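Setting up the board on your worktable

Section 6. Laying, squaring and checking a ruled board

The leaflet packed with most boards says they are ready to use straight out of the sleeve. Be suspicious of that. A scale printed along one side tells you where somebody's printing machine put the marks, and you should find out for yourself how good those marks are before you cut anything you care about.

You will need a steel rule you trust, a soft cloth, a pencil and four small squares of non-slip matting. The Prorkedel kit includes a plastic rule. Leave it in the box.

6.1 Laying the board

1. Clear the table and wipe it down. Crumbs and offcuts under a board will rock it.

2. Set the board down with the printed scale nearest to you. Some people prefer it on the left, and Shalini Shakya, who wrote the first version of this guide, insisted on it. Either will do if you keep to it.

3. Press each corner in turn. If one lifts, turn the board round and try again. If the same corner of the board lifts, the board is bowed. If the lift stays at the same corner of the table, blame the table.

4. Put a square of matting under each corner.

Note: Sellers like to call a board "self-levelling". We have tried 12 of them and have yet to see one level itself.

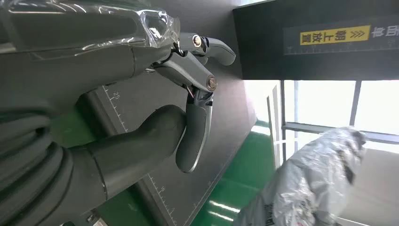 Dark boards with white figures are easier on the eyes than the pale sort, though they show dust and they catch the light. If you find yourself tilting your head to read a number, move the lamp before you move the board.

6.2 Checking the scale

1. Lay the steel rule against the printed marks, edge to edge, with the two zeros in line. If your board's scale doesn't begin with a clear zero, start from the first numbered mark and subtract.

2. Compare at 5, 15 and 25. An error too small to notice at 5 can be plain by 25.

3. Write down any difference in pencil on the back of the board, with the date.

4. Repeat after a month. Kamlesh Kashyap's board was checked on 30 July 2022 and matched the steel rule; by the end of August it was out by the thickness of a tick mark. We suspect the sunny windowsill. Jostik, who sold it, suspected the steel rule.

Caution: Do not use the printed scale as a guide for a blade. Ink wears off, and a blade run along it will wear it off sooner.

6.3 Cleaning

1. Wipe with a damp cloth and dry straight away.

2. Keep solvents off the scale. The spray sold as safe for all printed surfaces may well be, but try it on one tick mark at the far end first.

3. Store flat. Standing a board against a wall is how most of the bowed ones get that way — whatever the hanging hole suggests.

If the marks disagree with your steel rule by more than you can live with, use the board as a plain surface and measure with the rule. For returns, see Section 8.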